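Last updated: Thursday, December 1, 2022

Workshop notebook, small room, Plolgate

Table day. The old top on the long bench had got past cleaning, so the white one from the Cletov order went on this morning. Six screws from underneath, all into the existing holes except the one at the window end, which had to be redrilled. Height to the top surface is now 609 mm, a touch lower than before. The stools still go under.

Wiped it down twice with the Nimri cleaner, second time diluted. Do not use the blue pads on it. I tried one on the offcut and it left a shiny patch that shows from the door.

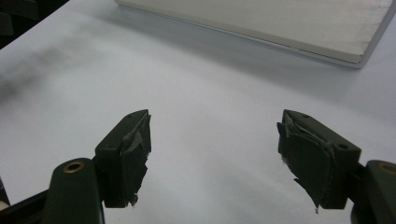
Lighting was the other job. The two lamps over the bench are back up with the Vorkix diffusers on, both set to 50 percent. With the old top we always had a hot spot in the middle and a hard shadow down one side. The matte white takes the light softly and evenly, going a little gray toward the upper left and a bit bluish overall. I can live with the blue. The gray I would like to even out, so next step is to move one lamp along the rail and look again before changing the dimmer.

Tape on the pads is wrinkled and lifting, with ragged ends hanging down past the block. Strip it and redo both sides. Cut the ends with a blade this time, no tearing.

Still open:
- edge strip for the short side, 41 cm, not in the box, have written to Cletov
- felt feet, one missing
- old top is leaning in the corridor, goes out with the March clearance unless somebody wants it for shelving

Please keep mugs and marker pens off the new top. Scrap paper is in the drawer.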